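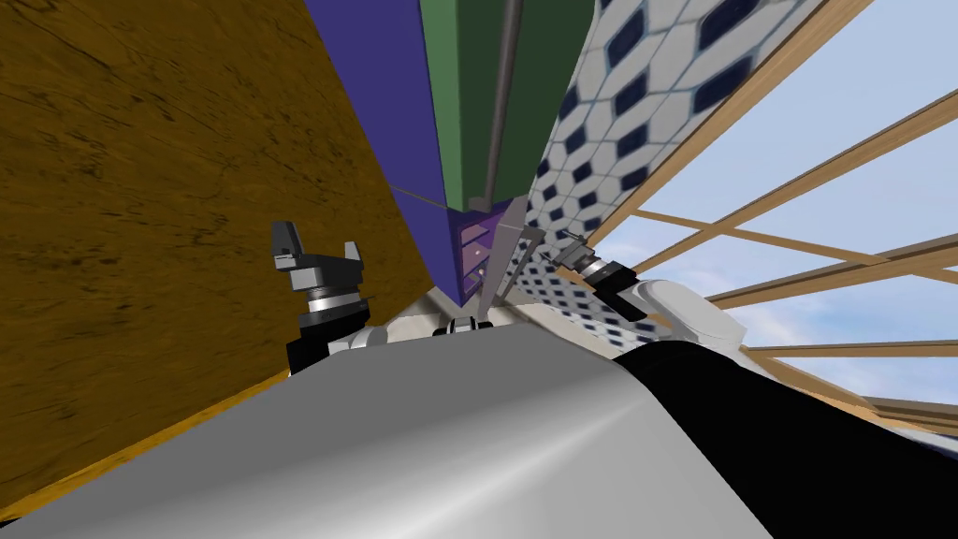

연구노트 / 시뮬레이션 조작 과제
작성일: 2025-08-07
작성: Eero Peltonen (Merstead 조작연구실)

1. 목적
양팔 로봇의 시뮬레이션 데이터에 적용하는 표면 무작위화 기법(내부 명칭 Hollov)이 손목 시점의 파지 전 자세 추정에 미치는 영향을 확인한다. 지난 11월에 수행한 예비 시험에서는 벽면과 작업면의 질감을 동시에 변경하였으므로 두 요인의 영향을 분리할 수 없었다. 금번 시험에서는 두 요인을 독립 변수로 설정하였다.

2. 조건
- 시뮬레이터 환경: Mosska, 기본 조명 설정 유지
- 에피소드: 총 1,370건 생성, 이 중 500건을 평가용으로 분리
- 질감 조건: 4종(고정 / 작업면만 변경 / 배경만 변경 / 모두 변경)
- 시점: 로봇 본체 상부 시점 및 손목 시점
- 정책 네트워크 구조와 학습 일정은 전 조건 동일

3. 진행 내용
오전에 에피소드 생성을 완료하고 렌더링 결과를 점검하였다. 본체 상부 시점에서는 시점 기울기가 큰 경우에도 양쪽 그리퍼가 모두 식별되었다. 타일 무늬와 나뭇결처럼 대비가 강한 질감이 인접할 경우, 물체 경계 검출 결과가 불안정해지는 경향이 로그에서 확인되었다. 해당 에피소드는 제외하지 아니하고 별도 표식을 부여하여 보존하였다.

손목 시점의 경우 작업면 질감의 영향이 더 크게 나타났다. 균열 무늬를 적용한 작업면에서는 균열선이 물체 모서리로 오검출되었으며, 이에 따라 접근 각도 추정값의 분산이 증가하였다. 단색에 가까운 작업면에서는 동일한 현상이 관찰되지 않았다.
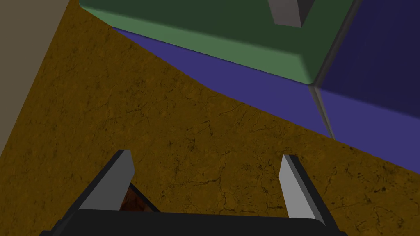
그림 2. 손목 시점 렌더링. 균열 질감의 갈색 면 위에서 그리퍼가 열린 상태이며, 파지한 물체는 없음.

4. 중간 결과
작업면만 변경한 조건의 정책이 배경만 변경한 조건보다 평가 성공률이 높았다. 모두 변경한 조건과의 차이는 시드 간 편차 범위 내에 있어 현 단계에서 우열을 판단하지 아니한다. 고정 조건은 학습 초기에 수렴이 가장 빨랐으나, 학습에 사용하지 않은 질감에서 성능이 크게 저하되었다.

5. 검토 사항
- 균열 질감의 배율이 손가락 폭에 비해 과대한지 여부. 배율을 별도 변수로 기록할 필요가 있음.
- 물체가 손가락에 일부 가려지는 장면의 가시 면적 산출 방식. 현행 방식은 화면 밖으로 벗어난 영역과 가려진 영역을 구분하지 못함.
- Hirvonen 평가 스크립트의 성공 판정 기준이 예비 시험과 동일한지 대조 요망.

6. 후속 조치
시드 2개를 추가하여 전 조건을 재학습한다. 질감 배율 기록 항목은 재학습 이전에 반영한다. 로그와 설정 파일은 공용 저장소의 Hollov 폴더에 보관하였으며, 경계 검출 불안정 표식의 정의는 동일 폴더의 설명 문서에 기재하였다.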